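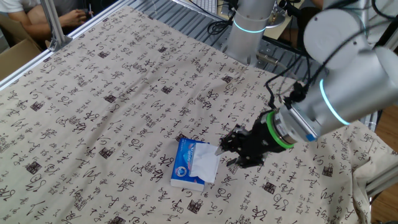 Figure 1. Tissue-pulling task at the Dundstead bench, fixed camera view.

Doucette Manipulation Project
Progress report to the Brolville Fund, second period
Prepared by Trevor Gosselin, Goltstead Robotics Lab

Summary

Work in this period went into one question from the original proposal: can a policy trained by demonstration learn to pull thin, soft material out of a package when the background is visually busy? We chose tissue packets as the test object. They are cheap, easy to replace, and hard for a robot in ways that matter to us. The sheet changes shape every time it is touched, and the packet moves if the pull is off line.

The data collection planned for this period is finished. Training of the first policy is finished. Evaluation is under way, and the early results are reported below with their limits.

Data collection

We recorded 577 demonstrations that passed review. Each one was performed by an operator driving the arm remotely, and each was stored with the fixed camera stream, the wrist camera stream, joint positions and finger commands, all on one clock. Demonstrations in which the streams lost sync were removed. So were those in which the operator restarted partway through.

The cloth on the table was a deliberate choice. Our earlier set was recorded on a plain gray mat, and the policy trained on it did poorly when anything patterned was placed under the object. The printed calligraphy has strong dark edges at many sizes, and the pattern repeats, so the model can't use one landmark to find its place. Wrinkles were left in the cloth and it was shifted between blocks of recording.

Operators were told to approach slowly, to stop before contact if the fingers were out of line, and to finish with the fingers open and clear of the cloth. The written instructions are in Appendix B.
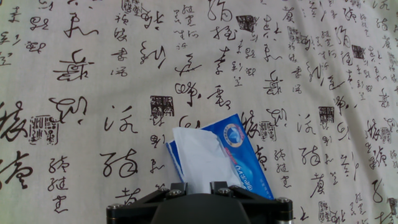
Does the policy need both camera views?
The wrist view matters most near contact and the fixed view matters most during the approach, so the current policy uses both. A version trained on the wrist view alone is planned as a comparison.

Method

The policy takes the two images and the current joint positions and predicts a short sequence of motions. It carries out the first part of the sequence, looks again, and predicts a new one. We kept this structure from the first period so that any change in results can be tied to the data.

One change was made to training. Frames close to contact are now sampled more often than frames from the approach. The approach takes up most of every recording but is the easy part, and the old sampling let it dominate. Training ran for 2000 passes over the reweighted set, with no change to the size of the model.

Early results

The new policy reaches the tissue reliably on both the gray mat and the patterned cloth. The drop in performance that we reported last period, when going from plain to patterned, is much smaller. We aren't giving a success rate yet. The trials so far were run by the same people who recorded the data, and we want a separate operator to set up the objects before we publish a number.

Two kinds of failure remain. In the first, the fingers close on the plastic as well as the sheet, and the whole packet is lifted. In the second, the fingers close just short of the sheet and the policy doesn't notice, so it carries out the pull with nothing held. The second is more common when the tissue is folded low over the wrapper.

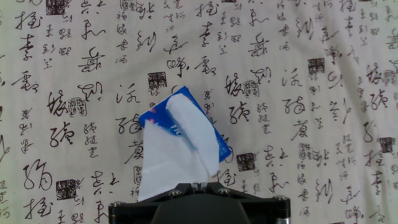
Plans for the next period

1. Complete the evaluation with an independent operator, on 4 backgrounds, using packets that were not in the training data.
2. Train the wrist-only version and report it next to the current policy.
3. Add a check after the fingers close, so that the policy can open and try again on a missed grasp.
4. Release the reviewed demonstrations with the sync logs and the operator instructions.

Schedule and budget

The project is on schedule except for the evaluation, which should be complete in June. Spending is within the approved amount. The money set aside for replacement finger pads hasn't been used, and we ask to move it to data storage, where the two video streams take up more space than we planned for. No other changes are requested.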